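Breakfast Habits Study: Call for Participants

Grundusville Institute for Household Studies
Closing date for expressions of interest: June 30, 2020

The Institute invites adults living in Grundusville and the surrounding parishes to take part in a study of how households organise the first meal of the day. The study is carried out jointly with the Odoi Centre for Diet and Daily Life and is paid for by the Handard Fund. It follows a smaller survey completed in February, to which 199 households replied.

Purpose of the study

Much is known about what people eat in the morning. Less has been recorded about when they eat it, who prepares it, and whether members of the same household sit down together. The study will look at these questions over a period of four weeks, with particular attention to homes in which one or more adults work shifts.

Who may take part

We wish to recruit 400 households. Applicants must:

be aged 18 or over;
have lived at their present address for at least six months;
prepare breakfast at home on at least three days a week;
be able to read and write in English, or have someone in the household who can assist.

Households with children are welcome. Persons who are following a diet under medical supervision should tell us so on the form - this will not normally prevent them from taking part. Current employees of the Institute and the Centre, and members of their immediate families, are not eligible.

What is involved

Each household will be asked to keep a short written diary, to be filled in daily by one named adult. The diary takes a few minutes to complete. There will also be two telephone interviews, one in the first week and one after the diary has been returned. No home visits will be made at any stage.

Participants are asked not to change their usual habits for the purposes of the study. A missed breakfast should be entered as such.

Payment

Households which return a completed diary and take part in both interviews will receive a payment of 38 pounds by bank transfer. Households which withdraw early will be paid for each full week completed. Participants may withdraw at any time and need not give a reason.

Confidentiality

Names and addresses will be stored separately from the diaries and destroyed when the study closes. No household will be identified in any report.

How to apply

Forms may be collected from the reception desk at Lorketti House, Room 805, or requested by post. Completed forms should be returned to the same address, marked "Breakfast Habits". Applicants will be told of the outcome in writing within three weeks of the closing date.
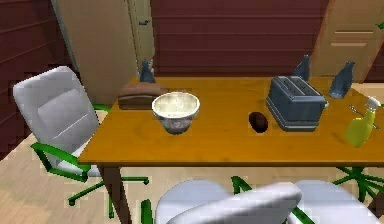 Forms received after the closing date will be placed on a reserve list and considered only if places remain.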